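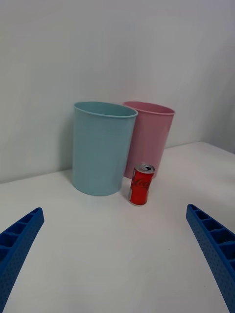

3.2 Task and data collection

Task is sorting by instruction. Arm gets a sentence ("put the can in the pink one"), has to pick up a mini soda can and let go of it over the right container. Two containers, same shape, only the colour differs, so colour word is the only thing the policy can use. We kept the table bare on purpose. Earlier runs at the Vilton lab in December had clutter and we couldn't tell what the model was failing on.

Demos were done by teleoperation, mostly by Brian Swai and whoever from the Ornenley robotics club was free that afternoon. 188 demonstrations kept. Anything with a dropped can was thrown out, also anything where the operator changed thier mind halfway. Start position of the can was moved by hand between runs, no grid, which we'd do differently now (see 5.1).
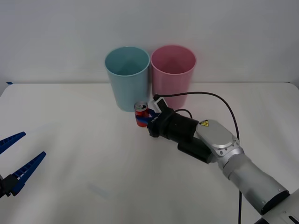 Figure 2. Right arm gripping the can in front of the blue and pink containers. Left gripper open.

Only the right arm's actions are used for training. Left arm stays logged but is masked out of the loss. Wrist and fixed views are both fed in, resized to the same size, no colour jitter as it would of wrecked the labels.

Each policy then got 50 trials, half per colour, order shuffled. A trial counts as a success if the can ends up inside the named container. Touching the rim and falling out is a fail. Results in Section 4.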